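Tillby to start charging for paper cups in October

Coffee shops, gas stations and food stands in Tillby will have to charge customers 34 cents for each paper or plastic cup beginning in October, after the town council approved the measure by a single vote.

The charge applies to hot and cold drinks sold to go. It must be shown as a separate line on the receipt, and the business keeps the money. Customers who bring their own cup will not pay it, and shops may not refuse a clean cup that fits under the machine. Drive-through windows have until spring to comply.

The town put the proposal forward in March after a study of what goes into the trash cans along Yule Street and in the park by the river. Crews emptied the cans twice a day last summer and still found them full by late afternoon. Cups and lids took up more space than anything else, according to the report, and most could not be recycled because of the plastic lining.

Tillby has 59 businesses that sell drinks to go. Kidine, the bakery chain with two shops in town, asked the council to wait a year and said its registers would need new software. The request was turned down. Trevura, which runs the coffee counter at the train station, told the council it already gives a discount to people with their own mugs and will keep doing so on top of the new rule.

Schools, the hospital and the senior center are exempt. So are church suppers and other events with fewer than 332 people, the legal limit for the old fire hall, where most of them are held.

The council also set aside money to buy 2,000 reusable cups for a loan program. People will be able to pick one up at a shop that takes part, pay a deposit and return it at any other shop on the list. The list is not final. Shops that join will have to wash the cups on site or send them to the kitchen at the community center, which has a dishwasher big enough for the job.

Businesses that do not collect the charge will get a written warning first. A second violation brings a fine, and the amount will be set at the September meeting. The town clerk's office will mail signs to every business on its license list and will take questions by phone from 8 a.m. to noon.

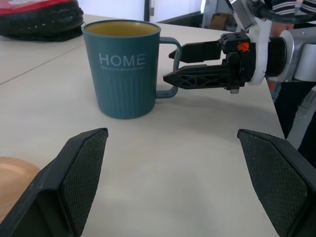 Several residents spoke against the measure before the vote, and one told the council that the people who would end up paying were those on early shifts, who buy coffee on the way to work and have nowhere to rinse out a mug until they get home. Another asked for a sink at the train station. The council agreed to look into the cost of one.

A review of the charge is planned after one year.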